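The Norkico label printer came to me secondhand from Thérèse Li, who was closing up her eBay shop and wanted it off her kitchen counter. I paid 70 dollars. New, it was 99, so I was feeling pretty clever until I found out what the labels cost. I have since used it long enough to go through most of 3000 of them, and I have opinions.

For the record, I sell old sewing patterns and the occasional box of buttons. I am not a warehouse. I print maybe a dozen labels on a good day and spend the rest of the time looking for the tape.

## Setup

The box had the printer, a power brick the size of a sandwich, a cable too short to reach anything, and a folded sheet of instructions that covers setup in eleven languages and none of them in depth. Step four says "Install the driver." Step five says "Enjoy." Between those two I lost an evening.

The driver you want is the one on the Norkico support page marked "legacy." The one marked "recommended" prints every label at half size in the upper corner, like a postage stamp with ambitions. Once I had the right one, my laptop saw the printer right away and has only forgotten it twice. 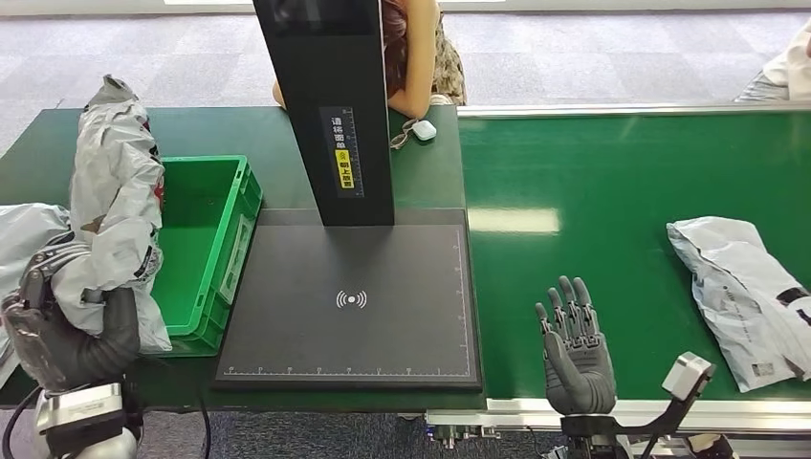

## Printing

It's fast. A label takes a couple of seconds and comes out with a noise like a duck being told bad news. The text is sharp and the barcodes scan. The clerk at my post office, who has never approved of anything I've brought her, has not complained.

There's no ink, so there's no ink to buy, and if you've spent your adult life feeding cartridges to an inkjet you may want to sit down for a minute. The trade is that heat turns the labels dark. I left a stack on the dashboard one afternoon and came back to a very nice set of gray rectangles.

Feeding is where it gets moody. Roll labels go in fine. Fanfold labels go in fine as long as the stack sits dead straight behind the machine, which means you need another eight inches of table that the product page never mentions. If the stack drifts, the printer pulls one label at an angle, thinks it over, then spits out three blanks to punish you. Holding the button down until it beeps will fix it. Two beeps is the right number. If you let go after one, it prints a test page, and the test page is four labels long.
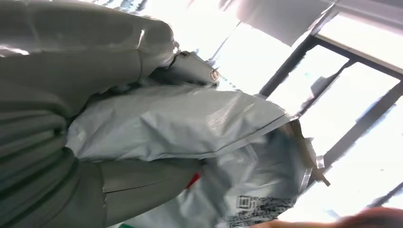
I tried three kinds of labels. The Norkico ones are good and cost too much. The Bindero ones are cheaper, a little thinner, and stick to poly mailers just as well as far as I can tell, though they don't love cardboard that's been in a damp garage. I bought a pack of Iretley labels because they were on sale. They peel off if you look at them with any confidence. I use them for marking leftovers.

## The software

It wants you to make an account. It wants this every time. You can close the window and print from the browser, and that's what I'd do, because the program's one big feature is a template library with 1737 designs in it, and I've yet to see the shipping label that was improved by a border of pumpkins.

The phone app I used once, in November. It printed my grocery list. I don't know how, and I've left it alone.

## Against the other one

My sister has the Lumenta, so I borrowed it for a week. It's quieter and it has a lid that shuts properly, where the Norkico's lid has to be encouraged with the heel of the hand. It also jammed more, and clearing a jam means taking off a panel held on with two screws so small I still haven't found one of them. (Sorry, Jo.)
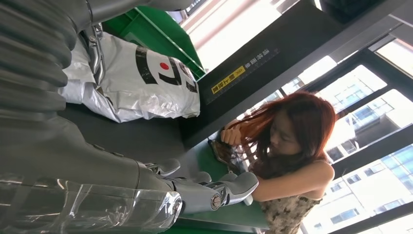
The Norkico opens with one latch. You pull out the crumpled label, say what you need to say, and close it again. For somebody who packs orders at nine at night with the radio on, I'll take the loud one that opens easily.

A few small gripes. The power switch is on the back, where you can't reach it once the labels are in place. The status light has one color, blue, for ready, out of labels, and overheated. And the rubber feet came off mine in the first month, so it creeps forward as it prints. Mine now sits on a scrap of shelf liner.

Four stars. I'd have given it four and a half with a longer cable.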